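Break Room and Beverage Station Attendant (part-time)
Clustel Building, second floor
Employer: Drutell Facility Services
Reference: DR-28

Position summary

Drutell Facility Services supplies supporting staff to office tenants in the Clustel building. The attendant keeps the beverage stations and break room tables stocked and clean during working hours. There are 8 stations on two floors. The position reports to the site lead and involves no food preparation.

Hours and term

19 hours per week, Monday through Friday, mornings only. The initial term runs through December and may be extended by written agreement. Shifts are posted two weeks ahead. The building is closed on public holidays, and these are paid at the regular rate if they fall on a scheduled shift.

Duties

Refill paper cup dispensers at the start of the shift and again before the midday break. Cups are loaded nested, open end up, in one column. Do not force a second sleeve into a column that is already full.

Check cups for crushed rims, splits and dust before loading. Damaged cups go to paper waste.

Wipe tables with a damp cloth, then a dry one, working along the grain on wood-grain tops. Abrasive pads and bleach-based sprays are not used on any table surface.

Take single cups left on tables to the waste point. A cup that has been set out stays out of the dispenser, used or unused.

Clean the outside of each dispenser daily. Once a week, empty the dispenser, wash it, dry it fully and reload it.

Keep the stock sheet current. Cups are delivered in cartons of 2,000 and stored in the second-floor closet. Open one carton at a time and write the opening date on the flap. Reorder when two sealed cartons remain.

Report loose table legs, lifted edges, cracked dispensers and standing water to the site lead on the same shift.

Requirements

Ability to stand and walk for most of a shift and to lift a full carton from floor to counter height. Ability to read and fill in a short stock sheet in English. Previous cleaning or catering support work is useful but not required. Applicants must be legally permitted to work in the United States and must be at least 18 years old.

Training

Two paid half-day sessions are held on the second floor before the first shift. They cover cup handling, surface care, the stock sheet and the Drisura badge system used for the closet and the service elevator. New staff work their first week alongside the current attendant.

Pay and equipment

Pay is hourly, at the Drutell grade 2 rate, issued every second Friday. Apron, gloves and cloths are supplied. Closed shoes with a non-slip sole are required and are provided by the employee. Parking is available in the Mac Carthaigh lot behind the building, in rows marked for service staff.

How to apply

Submit the Drutell application form at the second-floor desk or by mail to the Clustel building office. Quote reference DR-28 on the form. Include the names of two previous employers or instructors who can be contacted. A cover letter is not needed. Applicants selected for interview will be shown one station and asked to load a column and clean a table top. Allow 28 minutes for this and for the interview itself. All applicants receive a written reply.

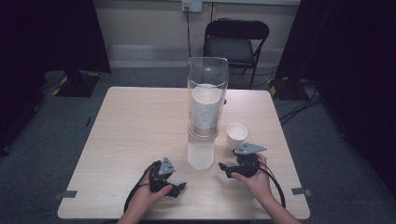

Table surface and cups, Clustel building
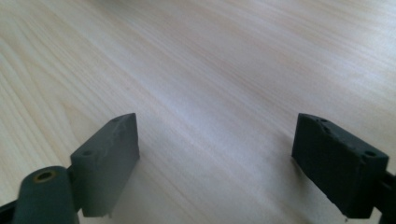

Page last changed: May 2018

Questions about hours or site access should be made in writing to the building office. Applications already on file for the evening cleaning position are not carried over, and a new form is required. Drutell Facility Services is an equal opportunity employer. Applicants who need an adjustment for the practical part of the interview should note it in section 4 of the form.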